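February, still. Up since five with the budget sheet open on the kitchen table and a cup of tea gone cold beside it, which is pretty much how every morning has gone since I said I'd "just take a quick look" at what a second arm would cost us. Famous last words.

So, where things stand. We've got the money for one big thing or a few small things, and everyone at Nonamstead has a favourite. Nizar wants the second arm. Of course he does! He's wanted it since before we'd finished bolting down the first one. Issa wants us to spend the lot on spares and end the business of robbing one setup to keep another going. I want to stop getting quotes that are good for a fortnight and then mysteriously change (looking at you, Wisov).

The Wisov quote came back overnight. The arm itself is the same price as last time, but now there's freight, and a mounting plate that used to be included, and something called a commissioning fee. I rang and asked what the commissioning fee was for and the bloke said it was for commissioning. Righto.

Ellutik are dearer up front but they'll throw in the controller, and their lead time is shorter. Geagea don't do arms at all, only the printed fingers and the pads, and I reckon that's where I'm going to end up arguing we should start. They want $137 for a set of fingers and $998 if we take the big box with pads, inserts and screws all in together. I had the calculator out for that one for a good half hour. Depends entirely on how fast we chew through pads, and no one's ever written that down, me included.

Went in after lunch to look at the gear properly before I put anything on paper.

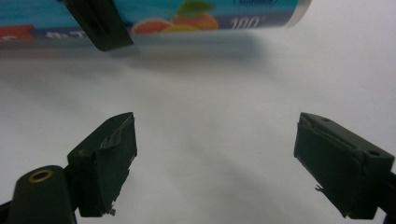

Fingers open, container waiting. Check out the tape on those pads.

You can get used to anything if you look at it every day, I suppose. I'd been telling myself the tape was fine. It's all crinkled, and there's a ragged bit hanging off the bottom of the left one that I must have walked past a dozen times. The brass insert looks tidy enough in the photo, so I've put inserts down as a "maybe" and pads down as a "yes, and soon".

Showed Issa and he did that thing where he doesn't say I told you so but stands there very quietly for a bit. Fair enough. He reckons we should budget pads like printer paper, as a thing you simply buy, and stop treating every roll of tape as a special occasion. I think he's right, but I made him go and find out what the tape costs us now before I'd write it in.

Nizar took it better than I expected. I've told him the arm goes on the sheet for next year with a proper line of its own, and that I'll ask Ellutik to hold their price — they probably won't, but it costs nothing to ask. He wanted to know if we could at least get the stand. The stand is $200. I said I'd think about it, and we both know that means yes.

Still to do: ring Geagea about postage and whether the pads come in a grippier rubber, get Wisov to put the commissioning fee in writing, and move the 2 lines for cabling out of "misc" before anyone sees how much is in there.

Bed. The sheet can wait till morning.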